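Section 6: Setting Up the Basket and Color Cubes

This is our favorite part of the Trurnus tabletop sorting kit, and it takes hardly any time to get going. If you've already cleared your table (Section 5), you can jump right in.

What you need

Sorting basket, woven wicker
Color cubes, red and blue to begin with
A flat, plain table
A soft dry cloth

Placing the basket

1. Wipe the tabletop with the cloth and let it dry fully. Wicker soaks up moisture from underneath, and it's slow to give it back.

2. Set the basket down with the flat bottom on the table. Press lightly on each corner of the rim. If one corner rocks, turn the basket upside down overnight with a book on top.

3. Leave room on at least one side for the cubes. A slight angle to the table edge is fine, and many people find it easier to reach into that way!

Note: Start every round with the basket empty. Run a finger along the bottom to check for crumbs and bits of loose strand.
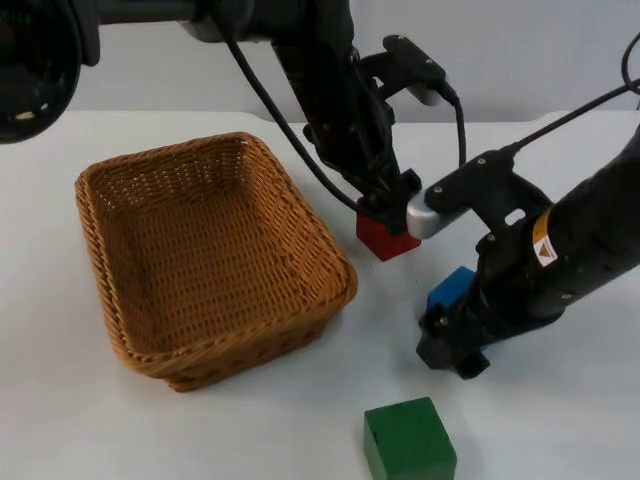
4. Begin with the red cube. Bring it in over the rim, lower it until it nearly touches the bottom, then let go. Dropping from higher up works too, but the cube will bounce and you'll spend the round chasing it.

5. Add the blue cube next. Leave a little space between the two so that either one can be picked out again without nudging its neighbor.

6. Take both out and repeat, this time with blue first. Bontu Ayele, who wrote the activity cards, likes to do this step three or four times before moving on – it gives you a wonderful feel for how much clearance the rim needs.

Caution: Don't slide the cubes up the sloped walls to get them out. The corners can catch in the weave. Lift straight up, then move sideways.

Caution: The cubes are not suitable for children who still put things in their mouths.
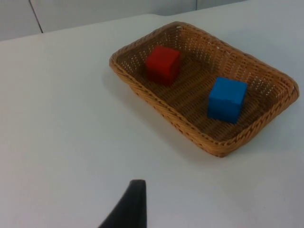

7. Once two cubes feel easy, open the card pack and turn to card 12. From there on you'll be adding colors, and the fun really starts.

Caring for the wicker

Brush the weave with a dry, soft brush about once a month, going with the strands. The braided rim takes the most handling, so give it a little extra attention. If a strand end works loose, tuck it back under the next one and don't pull. In dry winter air (February is the worst for ours) a light mist of water on a cloth keeps the strands from getting brittle.

Store the cubes in their bag, not in the basket. For a spare basket, ask for part 433.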